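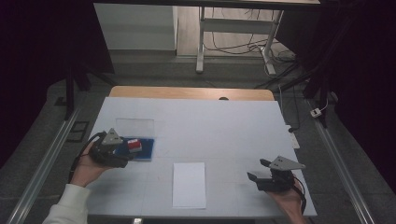 The blue tray with a small red-and-white block, on the gridded board at our Derkstead table.

One case, one board, less mess?

The Tellow method has been doing the rounds again, and after 154 of you ticked it on the August reader form we agreed to give it a Monday afternoon. For anyone who has missed the leaflets, the idea is that small things go astray because a table has no edges inside it. Cover the table with a pale board, rule it into rectangles, give every case its own rectangle, and your bits and pieces will supposedly find their way home.

I have my doubts. The people keenest on it, in my experience, already own tidy tables. The leaflet promises "80 per cent less searching" and doesn't say who did the searching, or for what.

The pale board I'll allow. A dark scrap of something shows up on it straight away, where on my own brown desk at home it could sit until spring. The ruled lines are another matter. On ours they are so faint that I kept losing track of which rectangle was which, and I wouldn't want to rely on them on a winter evening.
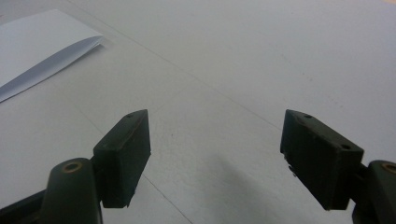

What about the case?

A flat case with a clear lid is a sensible thing to own, with or without a method. You can look in without opening it, and a deep blue base makes a red piece easy to spot. My quarrel is with the lid. Stood up behind the base it takes up a second helping of table, and the leaflet's neat little drawing leaves that out altogether.

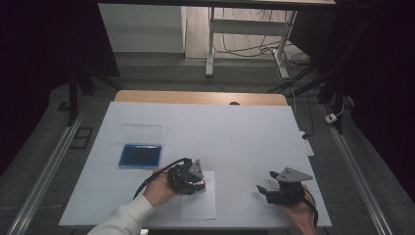 Then there is the sheet of paper, which Tellow wants kept on the board for notes. I'd put it on a clipboard and hang it up. Loose paper on a table attracts more loose paper, and that was the trouble we started with.

Kwiatkowski in the high street will cut a plain white board to size if you take your measurements in. Rule it yourself, and press harder than we did. Skotix members who have kept the method going for longer than a month are welcome to write in - with a picture of the table, please, before you tidy it.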